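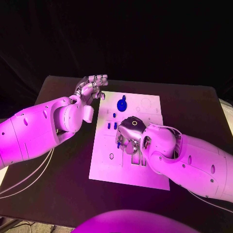

Does a Pegboard Make You Smarter?

A pegboard is a board with holes in it, and pegs that go in the holes. You probably had one when you were small. Maybe there is still one at the bottom of a closet, with half its pegs gone.

The box it came in may have made some big promises. One box we looked at, for a set called Risside, said the toy "builds brainpower." Another, from Onishi, said it would "unlock your child's hidden talents." That is a lot to ask of a board with holes.

So let's be fussy and ask what a pegboard can do.

First, try a test. Pick up a pencil and stand it on its end on the table. Now do it with your eyes shut. Harder, right? Your eyes tell your fingers where to go, and your fingers tell you when the pencil touches down. Putting a peg in a hole uses both of these. You look, you pinch, you move, you feel for the edge of the hole, and you push.

The pinch matters a lot. If you hold a peg too high up, it wobbles. If you hold it too low, your fingertips bump the board before the peg is in.
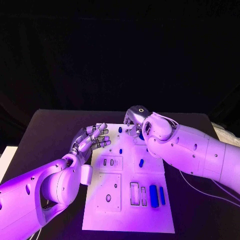
The size of the hole matters too. A hole much wider than its peg is easy, but the peg leans over like a tired fence post. A hole that is nearly the same size as the peg holds it up straight, and then you have to line things up very well to get it in. The people who make these boards call this the "fit." A loose fit is for beginners. A tight fit can make a grown-up grumble.

Shape changes the job again. A round peg can be turned any way you like and it will still match a round hole. A square peg matches its hole in only four positions. Try it with a cardboard square if you don't believe us. (You shouldn't believe things just because they are printed on a page. That goes for this page too.)

Now for those promises. The Illen set comes with a leaflet that says 728 children used the board and got faster. Faster at what? At putting pegs in that board! If you practice something for 20 minutes every day, you will probably get quicker at it. It doesn't prove you got better at math, or spelling, or remembering your lunch.

Here are some questions to ask when you see a big number like that. Who did the counting? Were they selling the board? Was there another group of children who didn't use it, so the two groups could be compared? The leaflet doesn't say. If it had said 2,000 children, we would still want to know.
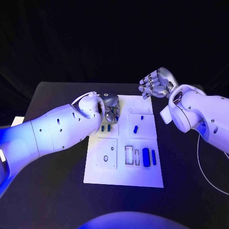
Pegboards do have one good, plain use. Because the job is always the same, you can time it. Fill every hole with your right hand and write down the time. Then do it with your left. Most people find one hand is slower. Do it again next week and see if the gap has changed. You will need a clock, some paper and a bit of patience.

Our own board, from a shop in Kurkport, lost two pegs in January. We use bits of crayon now. They're a loose fit.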